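Rerkville Residence Services
Move-out reminders for residents of the Cindden building (1/9)

Before you hand in your key in March, please look over every surface in your room, including the desk. Shoes, chargers and cups are the items most often left behind.
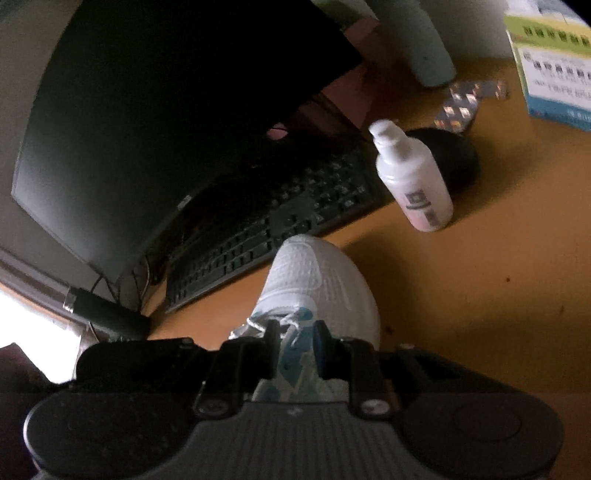
White sneaker at a desk, beside the keyboard.

(2/9) Footwear. Please pack shoes in pairs. Tie the laces together or place both shoes in one bag. Single shoes handed in at the front desk are held, but they are seldom claimed. Last year's list of unclaimed property ran to 256 items.

(3/9) Desks. Each desk must be cleared down to the bare surface and wiped with a damp cloth. Please do not use bleach or scouring pads on the wood. Residents will be charged for scratches deeper than the finish.

(4/9) Monitors and keyboards. Equipment that came with the room stays in the room. Switch the monitor off, leave the cables connected and set the keyboard in front of the screen. Equipment you brought yourself should go with you on the day you leave.

(5/9) Shared computers. The study room machines with Stata installed will be reset at the end of the month. Files saved on those machines will be erased and cannot be recovered. Please copy your work to your own storage beforehand.

(6/9) Donations. Clean, wearable shoes and clothing may be placed in the Tzanetos collection bins by the east stairs — one bin for footwear, two for clothing. Wet or torn items belong in the trash. Please do not leave bags on the floor beside a full bin.

(7/9) Boxes. We have 200 flat boxes available at the front desk, with a limit of four per room. Tape is provided at the desk and may not be taken upstairs.

(8/9) Inspection. Room checks are carried out by Farzana Swati and Kazuhiro Aoki. You do not need to be present. If you would like to attend, sign the sheet outside Room 1163 and remain in your room during the hour you have chosen.

(9/9) Keys are due by 11:00 a.m. on your departure date. After that time, property remaining in the room is bagged, labeled with the room number and moved to storage. Claims are accepted at the front desk until 6:00 p.m. daily and require photo identification.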